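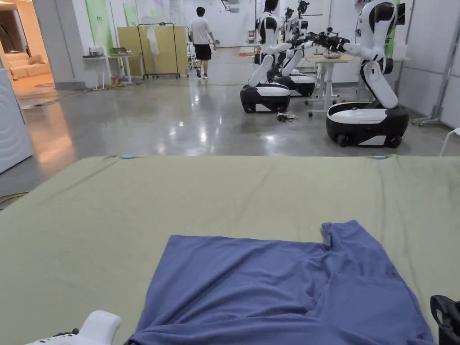

Print this page | E-mail this page

PRESS RELEASE
For immediate use

8/8/20

STALTARD BRINGS CLOTHES SWAP BACK TO ROVDALE, WITH LONGER HOURS AND A POSTAL BAG

Rovdale's clothes swap is to reopen this month after being shut since April. Same idea as before: bring clean clothes that no longer fit or no longer get worn, take home the same number of items. No money changes hands.

The swap is run by Staltard, the textile reuse firm based in the town. It will open four days a week instead of two. Evening slots added on two of those days, after a lot of requests from people on shifts.

Before the closure the swap had 1,091 members signed up. All memberships have been carried over and nobody needs to register again. Old cards still valid. Lost cards can be replaced at the door, bring something with your name on.

Also new is the Walo bag, a strong postal sack for anyone who can't get in to the swap or would rather not. Fill it, seal it, drop it at a collection point. Points are added to the member's card once the clothes have been checked, normally within seven days. Each bag holds roughly 36 T-shirts or a smaller number of bulkier things. Bags are free to members and are meant to be used again, so please don't cut them open — there is a zip under the flap.

"We had people ringing us all through the spring asking where they could leave things," said Ghizlane Nasr, manager of the swap at Staltard. "Lofts got cleared, wardrobes got cleared, and then it all sat in the hall in bin bags. We'd like to get it moving again. Childrens clothes most of all. They grow out of a coat in one winter and it's still a perfectly good coat."

What is wanted most at the moment: T-shirts, jumpers, school shirts, children's coats, plain trousers in any size. Men's clothes always run short. Adult T-shirts in good condition go fastest of anything and the rail is often bare by the end of the day.

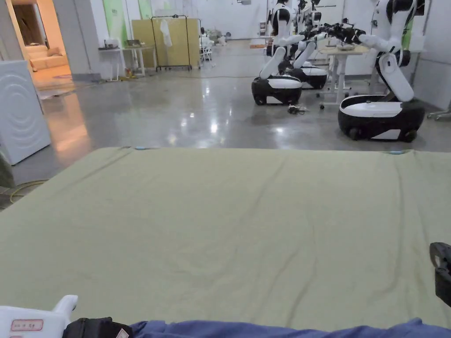
Two light-blue clips at the top of the green sheet.

What can't be taken: underwear, duvets, pillows, shoes with worn soles, anything damp. Anything with paint or oil on it. Small faults are fine. A missing button or a dropped hem is no problem, just pin a note to it so it gets seen.

Every item is looked over on both sides, checked at the collar, cuffs and seams, then folded and sorted by size. Clothes that don't make the rails go in one of two directions. Things which can be mended are put aside for the mending evenings (see below). Things past mending go to Căpraru, which cuts them down for cleaning cloths and padding.

Obed Agbenyega, who looks after the sorting side, said the checks are quicker if people do a little at home first.

"Empty the pockets," he said. "Please. Do up the zips, turn things the right way out and leave the hangers at home. If it's clean and folded we can have it out on the rail the same day. If it comes in as one big knot it might be next week."
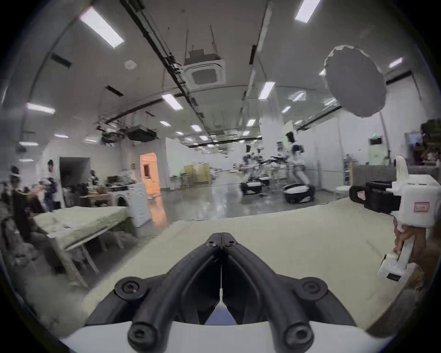

Mending evenings come back as well, though with smaller groups than before. Eight places at each, booking needed, no walk-ins for now. The first few sessions will cover buttons, hems, and patching a knee or elbow. Thread, needles and patches provided. People are asked to bring one item only, so everyone gets a turn with the sewing machine, and to bring there own scissors if they have them.

Visits to the swap itself will also be by time slot to begin with. Slots are half an hour. Members can book by phone or at the door for another day. Please come alone if you can, or with one child. Face coverings to be worn inside unless exempt. There is no changing room open yet — anything that doesn't fit can be brought back at your next visit and it won't count against your total.

Clothes handed in over the counter will be set aside before they are sorted, so points may show up on the card a little later than members are used to.

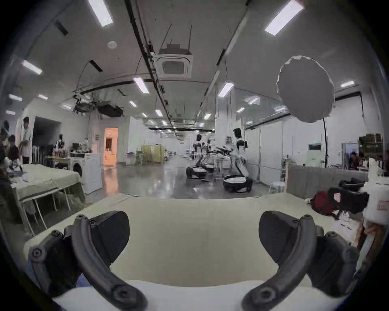
Staltard is also looking for shops, schools and workplaces in and near Rovdale willing to act as collection points for the Walo bag. Needs a dry corner, step-free if possible, and someone to sign the driver's sheet. Collections are weekly. Schools with a box of unclaimed uniform are very welcome to get in touch, the swap will take the lot as long as name tapes have been removed.

Joining is free for anyone living or working in Rovdale. New members get a starter allowance of three items so they can take something home on a first visit without bringing anything in.

Notes to editors

Staltard collects, sorts and passes on used clothing and household textiles.

Ghizlane Nasr and Obed Agbenyega are both available for interview, mornings best. Requests to the Staltard press desk please, not the swap counter.

Opening times and the list of collection points are on the notice by the main door and will be sent to local papers seperately.

ENDS

Print this page | E-mail this page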